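Listening for Small Satellites: Our Ground Station Project
Student project report, Kendow Technical College
Written by Khanyisile Ndlovu for the Sarska team
January 4, 2022

When our little group first sat down with Dr. Acheampong last April, we had a borrowed antenna, plenty of enthusiasm and very little idea how radio signals get down from orbit in one piece. This report covers what we built and what we learned along the way. 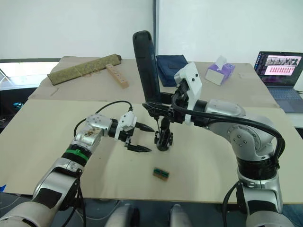
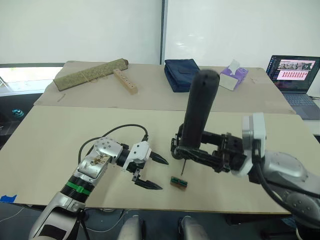
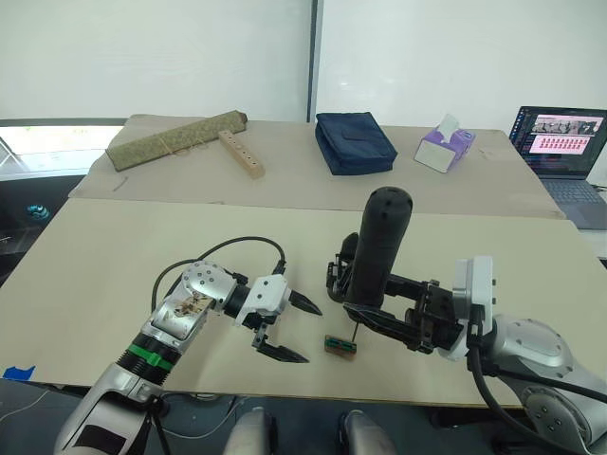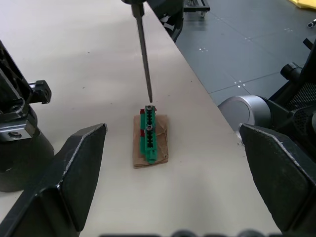

Two arms over the table, and last a green terminal block with a pointed rod above it.

What we set out to do

We wanted a receiving station, which we named Sarska, that could pick up beacon signals from small satellites passing over the college and turn them into readable packets. Everything had to run on software we could change ourselves – that was the part we were most excited about!

How it went

Over the term we logged 95 passes and recorded 3684 packets. Of these, 766 failed the checksum, mostly on low passes where the gym roof gets in the way. Our first decoder lost track whenever the Doppler shift changed quickly near the top of a pass, so we rewrote the tracking loop twice (the second version is the one in the appendix).

Still to do

The next group should move the antenna to the north roof and try a better preamplifier. Our notes and the full pass log are in the lab cabinet, and we would be very happy to show anyone how to read them.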